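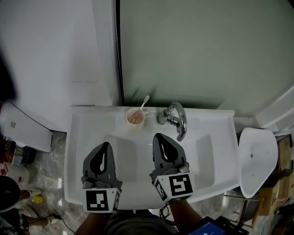 욕실 세면대, 위에서 본 모습

3월에는 원래 글을 안 쓰려고 했는데, 결국 또 접시 얘기로 돌아왔어요. 지난번에 올린 옻칠 찬합 글에 댓글로 "그래서 그 파란 접시는 어떻게 됐나요" 하고 물어보신 분이 계셔서 마음이 급해졌거든요. 네, 샀습니다. 두 장이나요!

처음 보시는 분들을 위해 짧게만 적자면, 저는 오래된 도자기, 그중에서도 사람들이 일상에서 쓰던 전사 무늬 접시를 모아요. 비싼 건 못 사고요. 이 나간 것, 금 간 것, 짝 없는 것 위주로 삽니다. 남들은 흠이 있으면 내려놓는데 저는 흠이 있으면 가격표부터 뒤집어 봐요.

이번 접시는 Datthorpe라는 작은 경매장에서 나왔어요. 온라인 입찰을 받긴 하는데 사이트가 좀 옛날식이라, 사진이 한 장뿐이고 그마저도 약간 흐려요. 설명은 딱 두 줄이었어요. "청화 전사 무늬 디너 접시 2점, 강변 풍경, 뒷면 압인 있음. 한 점 굽에 이 나감." 제조사도 연대도 없더라고요. 이런 걸 보면 심장이 뛰는 게 병이라면 병이죠.

번호는 2222번이었어요. 번호가 예뻐서 산 건 절대 아니고요(조금은 그래요). 시작가가 7파운드였는데 한참 동안 아무도 안 들어오다가 마지막에 누가 한 명 붙어서, 결국 60파운드에 떨어졌어요. 수수료랑 배송비는 따로고요. 남편한테는 아직 정확한 금액을 말 안 했습니다. 이 블로그를 안 읽으니까 괜찮을 거예요.

상자가 온 건 그다음 주였는데, 포장이 정말 훌륭했어요. 접시 사이에 골판지를 한 장 넣고, 하나씩 종이로 세 겹 감고, 상자 모서리마다 뭉친 신문을 채워 놨더라고요. 예전에 다른 데서 산 소스 그릇이 손잡이가 똑 부러진 채로 온 적이 있어서, 상자를 흔들어 보고 아무 소리가 안 나면 그것만으로 이미 반쯤 행복합니다.

무늬 얘기를 해야죠. 가운데에 강이 흐르고, 왼쪽에 무너진 탑 같은 건물이 있고, 앞쪽 물가에 낚시하는 사람이 둘 앉아 있어요. 테두리는 꽃이랑 조개가 번갈아 나오고요. 한 접시는 파란색이 아주 진한데 다른 한 접시는 살짝 흐려서, 나란히 놓으면 같은 강인데 날씨가 다른 것 같아요. 저는 흐린 쪽이 더 좋아요. 전사지를 이어 붙인 자리가 테두리 오른쪽에 보이는데, 조개 하나가 반으로 잘려 있고 그 옆 꽃이 갑자기 튀어나와요. 누군가 작업대에서 종이를 맞추다가 에라 모르겠다 한 거겠죠? 저는 이런 자리를 찾으면 꼭 손톱으로 한번 쓸어 봐요. 유약 아래에 있으니 당연히 아무것도 안 만져지는데도요.

문제는 뒷면이었어요. 압인이 있긴 있는데 유약이 고여서 글자가 거의 안 읽혀요. 앞 글자가 G인지 C인지도 모르겠고, 가운데는 그냥 뭉개졌어요. 연필을 문질러 보라는 분들이 계신데 유약 위에서는 별 소용이 없고, 저는 방 불을 다 끄고 손전등을 옆에서 비춰요. 그렇게 30분을 이리저리 돌려 보다가 포기하고 Meenakshi Kartha 씨한테 사진을 보냈어요. 예전에 수집가 모임에서 만난 분인데 저보다 백배는 꼼꼼하세요. 답장이 저녁에 왔어요.

"G 맞아요. Goltus 같은데요. 그런데 그 집 것치고는 굽이 너무 얇아요. 높이를 재서 보내 주세요."

Goltus! 저는 이름만 들어 봤지 실물을 만져 본 적이 없었어요. 작은 공방이고 오래가지도 못해서 자료가 별로 없대요. 그래서 자를 들고 식탁에 엎드려서 굽 높이를 쟀는데, 잴 때마다 숫자가 달라서 세 번 다 적어 보냈더니 "셋 중에 어느 거예요?" 하고 물으시더라고요. 가운데 거요, 했습니다.

며칠 뒤에 Meenakshi 씨가 Parvathi Marar 씨를 소개해 주셨어요. 이분은 도자기 수리를 하시는데, 굽을 워낙 많이 봐서 뒷면만 보고도 대충 집안을 안다고요. 통화를 했는데 첫마디가 "받침 자국이 세 군데 있죠? 앞이에요, 뒤예요?"였어요. 뒤집어 보니 정말 뒷면 테두리 밑에 점 같은 자국이 세 개씩 세 군데에 있더라고요. 가마에서 접시를 받치던 도구 자국이래요. 저는 여태 그게 때인 줄 알고 닦았어요. 꽤 열심히요...

Parvathi 씨 의견은 이래요. 진한 접시는 Goltus일 가능성이 높고, 흐린 접시는 같은 동판을 넘겨받은 다른 집에서 나중에 찍은 것 같다고요. 공방이 문을 닫으면 동판도 팔려 나가서, 같은 무늬가 여러 집에서 나오는 일이 흔했대요. 동판이 닳으면 선이 옅어지고요. 그 말을 듣고 돋보기로 낚시꾼 모자를 비교해 봤어요. 진한 접시에는 모자챙 아래 그늘에 가는 선이 촘촘한데, 흐린 접시에는 그 선이 드문드문해요. 그러니까 이 낚시꾼은 한참 더 나이를 먹은 거예요. 저 이거 보고 혼자 소리 질렀잖아요!

다만 Meenakshi 씨는 아직 안 넘어왔어요. 흐린 쪽도 같은 집 것이고 그냥 안료를 아낀 거라고 하세요. 두 분이 저를 사이에 두고 메시지로 토론 중인데, 저는 양쪽에 사진만 열심히 나르고 있습니다.

굽에 이 나간 건 어떻게 할까 고민하다가 그냥 두기로 했어요. Parvathi 씨도 앞에서 안 보이는 흠은 손대지 말라고 하셨고요. 수리비로 접시를 한 장 더 사는 게 낫다는 말씀도 하셨는데, 이런 분을 오래 곁에 두면 통장이 위험합니다.

세척 방법을 물어보시는 분이 많아서 제가 하는 대로만 적어 둘게요. 미지근한 물에 순한 세제를 조금 풀고, 부드러운 스펀지로 앞면부터 닦아요. 금이 있는 접시는 오래 담그지 않습니다. 물이 금을 타고 들어가면 갈색으로 번질 수 있어요. 락스는 절대 안 쓰고요, 식기세척기도 당연히 안 돼요. 닦은 다음에는 마른 수건 위에 세워서 하룻밤 둡니다. 예전에 갈색 얼룩을 빼 보겠다고 과산화수소에 담갔다가 유약이 들뜬 작은 접시가 하나 있는데, 지금은 화분 받침이에요. 볼 때마다 반성합니다.

걸어 두는 것도 얘기하자면, 저는 Pikier에서 나온 접착식 원형 걸이를 써요. 광고 아니고 제 돈 주고 샀어요. 철사 걸이는 테두리를 집어서 마음이 불편하더라고요. 접착식은 물을 발라서 끈적해질 때까지 기다렸다가 붙이고 하루를 꼬박 말려야 하는데, 성격 급한 분들은 이 하루를 못 참아요. 저도 처음엔 못 참아서 이불 위에 접시를 떨어뜨렸습니다. 이불이어서 다행이었죠. 이번 두 장은 아직 안 걸었어요. 뒷면 논쟁이 끝나야 걸 수 있을 것 같아요. 자꾸 뒤집어 보게 되니까요.

책도 한 권 빌렸어요. 제목에 Sastry라고만 크게 적힌 두꺼운 무늬 목록인데, 도판이 1000개나 실려 있어요. 색인이 테두리 무늬별로 되어 있어서 조개 항목을 처음부터 넘기고 있습니다. 아직 제 강은 못 찾았어요. 비슷한 탑은 있었는데 낚시꾼 대신 소가 있더라고요. 소도 귀여웠지만 우리 집 접시에는 소가 없어요. 반납일 전에 끝까지 볼 수 있을지 모르겠네요.

혹시 이 무늬, 그러니까 강이랑 무너진 탑, 낚시꾼 두 명에 꽃과 조개 테두리인 접시를 갖고 계신 분이 있으면 댓글 좀 남겨 주세요. 특히 뒷면 압인이 또렷한 분! 사진까지 보내 주시면 두 선생님께 바로 전달하겠습니다. 수프 접시나 큰 타원 접시여도 좋아요.

다음 글은 아마 찻잔일 거예요. 손잡이가 없는 찻잔을 하나 봐 뒀는데, 원래 없는 건지 떨어져 나간 건지 판매자도 모른대요.

이 블로그는 더 나은 이용 경험을 위해 쿠키를 사용합니다. 계속 이용하시면 쿠키 사용에 동의하신 것으로 간주됩니다. [동의] [설정 변경]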